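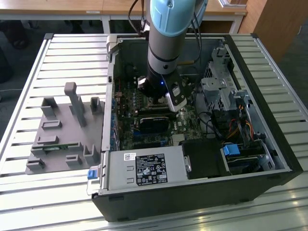 Ferkby, 2019-03-09

Search tickets Go

Ticket 382 – arm stops short over the board
Project: Toltidel student build, PC teardown task
Status: open
Priority: normal

The arm moves in over the open tower and stops above the motherboard. The controller then reports a position timeout and the program quits. No collision warning. The gripper light stays blue the whole time, so I don't think it is losing power.

What we tried:

Restarted the controller and homed the arm. Same error.

Re-taught the approach point with the case on its side and the fixture plate left where it was. Ran fine twice, then timed out again.

Raised the timeout from 777 to 2000 ms. The arm gets a little farther before it quits.

Cut speed to 50 percent. No change, just slower.

Swapped to the older Pliler script, which only does the memory slots. That one finishes. So the fault is probably in our own path file – line 95 is where it hands over from the memory step to the processor step.

Next we jogged the gripper by hand down to the processor socket, with the retention frame up, to read the joint values off the pendant. 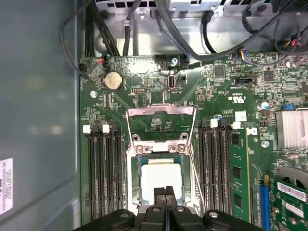

Till Hollmann: Line 95 still calls the old tool offset. Change it to the one for the black fingers and put the timeout back where it was. If it stops again, send me the log from the Tzavaras folder before you restart, the restart wipes it.

Offset changed and timeout back to 777. Three dry runs done with the arm held high, no error. Full run still to do. Leaving this open.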